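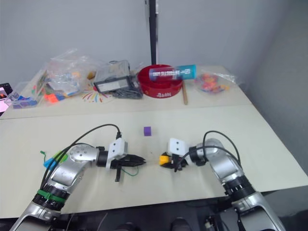 最后更新：四月。整理人：Visitación Barrios。中文是我的第三种语言，如果有句子不通顺，请直接在仓库里改，不用先问我。

# Ivesden 积木与小零件清单

这个仓库记录 Ivesden 活动室里的小玩具：积木、方块、拼装用的小零件，还有装它们的盒子和袋子。清单是给每天下午来用桌子的人看的，也给以后接着整理的人看。我们以前只有一张纸，纸丢了两次，所以现在写在文件里。

## 文件

```
README.md 本文件
items.csv 每种零件一行
containers.csv 盒子和袋子
missing.csv 找不到的东西
photos/ 照片
```

`items.csv` 的列：

| 列名 | 意思 | 写法 |
|---|---|---|
| `id` | 编号 | 字母加数字，例如 `B-16` |
| `color` | 颜色 | 见下面“颜色” |
| `shape` | 形状 | `cube`、`block`、`part` |
| `container` | 平时放在哪里 | 对应 `containers.csv` |
| `note` | 备注 | 可以空着，中文或西班牙文都可以 |

## 颜色

颜色的名字我们讨论了很久。现在只用这些：黄、紫、橙、蓝、红、绿、其他。浅蓝和深蓝都写“蓝”。粉色写“其他”，然后在备注里说明。

照片上，桌子中间单独放着的小方块是紫色，请不要写成蓝色。黄色的那一块写 `block`。后面桌上有橙色和蓝色的积木，也写 `block`。

在晚上的灯下，紫色和蓝色很容易弄错。如果不确定，第二天白天再看一次，或者先在 `color` 里写一个问号。问号比错误的颜色好查。

## 盒子和袋子

- **透明塑料盒**：放蓝色的玩具零件。别的颜色不要放进去，虽然盒子里可能还有地方。
- **透明塑料袋**：放各种颜色的小零件。袋子已经皱了，还可以用。里面的东西不分颜色，登记时 `container` 写 `bag`。
- **Dow 盒**：放在柜子第 3 层，装备用的方块。平时不打开。
- **Colau 盒**：放坏的或者不知道属于哪一套的零件。每个月看一次，能修的就修。

盒子的标签用铅笔写。我试过用笔直接写在塑料上，后来擦不掉。

## 桌子

我们把两张浅米色的桌子接在一起用。前面一张用来摆和拼，后面一张放盒子、袋子和还没有用到的积木。两张桌子之间有一条缝，薄的零件可能掉进去，收拾的时候请用手电看一下缝的下面。

后面桌上有一张印着彩色放射线条的纸，红、黄、蓝、绿都有。它就放在那里，不用收。要注意的是，小零件放在花的图案上面不容易看见，数以前请先把零件移到没有图案的桌面上。那条印着彩色图案的薄纸板也请留着，不要当作垃圾扔掉。

## 怎么登记

1. 先把前面桌上的东西看一遍，再看后面的。
2. 一个零件一个零件地对照 `items.csv`，不要靠记忆。
3. 找不到的写进 `missing.csv`，写上月份和最后一次看见的地方。
4. 多出来的零件先放进 Colau 盒，下次再给编号。

塑料袋里的小零件只登记种类，不登记数量。去年冬天我数过一次，用了一个下午，两次的结果不一样，以后就决定不数了。

## 还没有做完的

- `missing.csv` 里还有 11 行没有人确认。其中 2 行可能是同一个零件，写了两种名字。
- 从 Clavance 搬来的那一批还没有编号，现在和备用方块放在一起。
- `shape` 只有三个词，对轮子和有孔的小片不够用。我想加 `wheel` 和 `plate`，请在讨论区写意见。
- 旧表格的颜色是西班牙文，例如 `morado` 和 `naranja`。换成中文时，如果备注里有原来的词，请不要删除。

## 修改记录

**0.3** 增加 `missing.csv`；塑料袋改为不记数量。

**0.2** 颜色改成现在的七种写法。以前的“紫蓝”已经取消，旧的行都重新看过实物。

**0.1** 从纸上抄下来的第一版，有一些编号重复。

## 使用和联系

清单可以自由复制，也可以改成你们自己活动室的样子，请保留整理人的名字。如果你在口袋里或者书包里发现我们的方块，放回前面的桌子上就可以，不需要登记，我下午四点以后会来收。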